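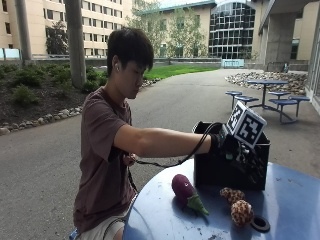

Venla Aaltonen说方块松了就别再校了,先把它拧死,校一个松的东西等于白校。她是在我上一篇手套那篇底下留的言,英文,就两行,我看完坐那儿愣了半天。前前后后重标了多少遍外参,没一遍去摸过那个底座。

所以这篇算补课。赶着写,晚上还要收东西,想到哪写到哪,错字不改了。

先说东西。就是那只黑手套,手背上顶个白方块,方块几个面上印着黑的标记码,线从手套出来顺着胳膊底下走,绕到腰上那个小单元。我们组里叫它Musex,其实Musex是整套的名字,手套加录制程序加后面训夹爪那一堆,叫着叫着就只剩手套了。人戴着它抓东西往箱子里放,手指怎么弯由手套记,手在哪由相机认方块算出来,两边的数对上了才能拿去给臂用。

说白了整套东西最值钱的是“对上”这两个字。手套单独好好的,相机单独好好的,合在一起差那么一点,臂那边就去抓空气。

症状先记一下,给以后的自己看:

回放的时候手腕往里飘。不是一直飘,手伸远了才飘,收回来又正常。第一反应是镜头畸变,重标内参,没用。第二反应是光,室外嘛,地面白,一会儿一片云。调曝光,也没用。第三反应是手指那边的零点,更没用,手指跟手腕飘根本没关系,那天大概是脑子不转了。

后来按Venla说的,手套脱下来放桌上,左手按住手背那块板,右手捏住方块轻轻拧。能动。很小,但是能动。晕。

拆开看是底座和手背板之间那层垫片压塌了一边。垫片是当初从Kárason那批旧料里随手剪的软胶,平时没事,手一伸平,线往下坠,底座就跟着往一边歪。手收回来线松了,它自己又弹回去。难怪只有伸远了才飘。

换法:

旧垫片全刮掉,别留边。残胶用酒精,棉签蘸一点点,别倒,旁边就是小板子。我第一次就是倒多了,等干等了一下午。

新垫片用硬的那种,薄一点没关系,硬要紧。剪的时候比底座小一圈,大了会顶到旁边的线。

螺丝对角上,先都带上,再一个一个拧到头。不要一颗直接拧死再上下一颗,底座会翘,翘了你肉眼看不出来,相机看得出来。

螺纹胶点一小滴。等它干。真的等它干!上回没等,戴着录了一上午,中午摸一下又松了。

拧完在底座边上和手背板上画一道线,记号笔,连着画过去。以后每天早上看一眼这道线还连不连着,比跑一遍程序快多了。这招也是Venla的,她说Lellmont那边臂上的螺丝都这么画。我以前见过那种线,一直以为是出厂的检验标记,哈。

然后才轮到校准。

校准这块我之前那篇写得太绕,有人问,重写一下。顺序:

一,手套先通电放着。别一插上就校,刚上电那几个传感器的数会慢慢爬,爬完才稳。我现在的习惯是先插上,再去支三脚架、摆箱子、摆东西,摆完回来差不多正好。

二,手指零点。手掌平放桌面,五指伸直并拢,按一下。再握拳,按一下。再拇指挨个去碰另外四个指头,每碰一下停住。停住的意思是真停住,不是路过。很多人在这步偷懒,录出来捏东西的时候拇指永远差一截。

三,方块到手腕的偏移。这步是这次的重点。手肘撑在桌上不动,手腕慢慢转圈,上下左右都要到,程序那边看残差。底座没松之前我这个数一直挺好看,松了以后也还行,就是不如以前好看,我就当是光的问题放过去了。现在想想那就是它在喊我。以后这个数只要比前一天差一截,不管差多少,先去拧方块,再谈别的。

四,时间对齐。手套和相机各走各的钟,开头拍一下桌子,手指那边会有个尖,画面里手碰到桌面那一帧,两个一对就行。土,但是管用。试过程序里自动对的,十次里总有那么一两次对到隔壁那下去。现在规定拍两下,中间隔开,后面好认。

五,录一条空的。什么都不抓,手从自己面前伸到箱子里再回来,回放看飘不飘。伸要伸到底,胳膊打直。之前我校完就在身前晃两下,看着没问题就开录,正好把唯一会出问题的那个姿势给躲过去了。气人。

整套走完很快,比返工快。

再说线。

线是第二个坑,跟方块那个坑连在一块儿的。从手套出来到腰上,中间在胳膊底下垂一段。这段留短了,手一伸就扯,扯的是手套那头的插头,插头焊在小板上,扯几天就虚了。留长了,垂下来一大截,会挂到桌子边,坐着录的时候尤其容易,一抬手咯噔一下。录进去就是一个莫名其妙的抖。

我现在的办法:肘弯那里一个布的魔术贴,松松地绑,线从里面能滑。别绑紧,绑紧了等于把下半截变短。腰上那头再来一个,绑在皮带或者裤腰上,让受力的是魔术贴,插头不受力。夏天穿短袖好绑,天冷了穿外套,绑在袖子外面,袖子会带着线一起跑,得重新找位置。现在都11月了这个问题又来了,唉。

插头怎么查:通着电,看着手指的实时曲线,捏住插头根部轻轻往四个方向掰。哪个方向一掰曲线就断或者跳,就是虚了。虚了别用胶糊,糊住了下次坏更难拆(我糊过)。补焊,焊完再套一截热缩管。我手上这只补过一次无名指那路,补完到现在没跳过。

备件。Plevov那边订的线到了,接头方向跟图纸上反的,插得上,就是插上以后线朝上走,正好顶着方块底座。我一开始还用了一根,后来才想到这不就是又一个让底座歪的原因么。全退了。等新的。这期间就靠手上这根老的,所以大家戴脱的时候求求了,抓手腕那圈往下褪,别拽线,别捏着方块往下拔。捏着方块拔这个事我亲眼看见的,是谁我不说。

方块本身也要照看。几条:

码面不要摸,手上有油,太阳一照反光,那一面就认不出来。脏了用干的软布,别用湿巾,湿巾干了有一层东西。

边角磕白了的先拍照留着,看认码的时候那一面的角点跳不跳,跳就换面,不跳先用着。

换了面一定重做第三步!贴上去的位置不可能跟原来一模一样。这条写在工具箱盖子里面了,还是有人忘,包括我。

相机这边没什么好讲的,固定住,脚架三条腿下面踩实,录之前和录完各拍一张同样的静止画面,叠起来看有没有挪。挪了那一段就标出来,别硬用。户外有人走来走去踢到腿是常事。

为什么老在外面录,也有人问。室内那个角落光太一样了,臂在那儿学得挺好,换个窗户边上就傻。所以这阵子就搬到外面那些蓝圆桌上,坐那个蓝凳子,桌上放黑箱子,茄子、带花斑的毛绒球、黑圈圈,轮着往里放。圆桌的麻烦是没有直边,箱子摆歪了看不出来,每次得靠贴在桌上的小纸条对角,收摊的时候撕掉。桌面滑,黑圈平躺着不好捏,手指得先把它往自己这边拖一点翘起来再拿,这个动作臂学得最慢,也最费手套,指尖那层蹭得厉害。茄子最省心,胖,怎么抓都行。

说到指尖。手套布面磨薄的地方不要等破了再补,破了里面那根细线就露出来了。我是从里面垫一小块薄布,针脚朝外,朝里会硌手,戴的人会不自觉地把手指翘着,一翘数据全怪。还有汗。录久了里面潮,零点会跑,所以录一阵就脱下来晾一晾,人也歇一歇。晾的时候手指朝上插在瓶子上,别摊在太阳底下烤,胶怕热。脱了再戴,第二步第三步都重来。嫌烦也得来。

数字也报一下,有人要。换垫片之前那一批一共293条,我从头到尾重新看了一遍回放,手伸平那段飘得没法用的全扔。其余的也不敢直接拿去训,先挂起来。换完垫片之后重新录,一个下午最多100条,这是手顺、没云、线没挂住桌子的情况,平时没这么多。每录8条回放一条,不是随机抽,是专挑胳膊伸得最远的那条看。手背那块四颗螺丝每天看线,6天一次全拆开看垫片。这个6是拍脑袋定的,先这么跑着,垫片要是都没变化我再往长了放。

臂那边昨天用新的跑了一点点,只能说伸到箱子里那一下不往边上偏了。别的还没看,不敢讲。夹爪合的时机还是早,球老是被顶跑,那个多半是第四步的事,也可能是我拇指那步又有人路过没停。下周查。

每天早上的单子,我贴在箱子里的那张,抄一份在这儿:

看方块边上那道线
捏方块,轻拧,不动才算过
码面干净
线两头魔术贴,胳膊打直试一下不扯
插头掰一圈看曲线
上电,去摆东西
手指零点,停住!
转手腕,看残差,跟昨天比
拍桌子两下
空的录一条,伸到底
脚架拍静止照

晚上的:

脱手套抓手腕那圈
再捏一次方块,松了就把今天的标上
手套插瓶子上晾
撕桌上纸条
充电,充电,充电(上周三忘了一次,第二天早上干坐着等)
脚架静止照别忘了

“晚上再捏一次”这条是新加的。早上不松晚上松了,那就是白天录的过程中松的,起码知道是哪一天,不用再像这回一样往回翻一大堆。

还有个没想通的。新垫片硬了以后,戴久了有人说手背压得慌,我自己戴也有一点。垫在板子下面、贴手那一侧加层软的应该可以,软的在板子和手之间,硬的在板子和底座之间,方块跟板子还是一体的。但是这样板子相对手背会不会又开始晃?方块和板子一起晃,程序是看不出来的,残差照样好看……想到这个有点头大。谁做过的留个言。Venla要是看到了也说两句,上次那两行救了我大半个月。

对了,螺纹胶要买能拆的那种。我手边这瓶是拆不了的,刚刚才看到瓶身上的字。先这样,去找电烙铁了,加热一下应该能拧开。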